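Troltley Needle Driver, Pair
Item 1137

I'd been stocking the Troltley drivers for a while before I got to sit down behind a console and try them, so when Vosden opened up their training lab in June 2025 I drove over and stayed all afternoon. Best decision I made all month!

Kenta Kaneko ran the suturing station. He has a very calm way of talking while he ties, and he let pretty much anyone take a turn (me included, and my knots were terrible). We worked on the Akis tissue pads, the pink ones with the skin texture, and closed a straight incision with interrupted stitches. I went in thinking the hard part would be the needle. For me it was the thread. You pull with one hand and forget what the other one is doing, and then the tail has wandered off somewhere.

What I liked about the pair is how they felt when I had to let go and grab again, which I did a lot. The jaws went where I wanted them. The older Shimada set on the next table felt stiffer to me, though Kenta likes it and says I'd get used to it.

What you get: two drivers, a storage tray and the cleaning guide. Pads and suture are sold separately. Each driver is 40 cm long, and the price for the pair is $294. These are for bench training only, please don't order them for clinical use.

Vosden is doing another open afternoon in July. Write to me if you want to come along and I'll pass your name on. And if you're new to this, start with a long strand and cut it shorter once your hands settle down.

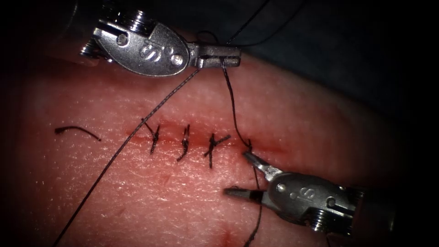
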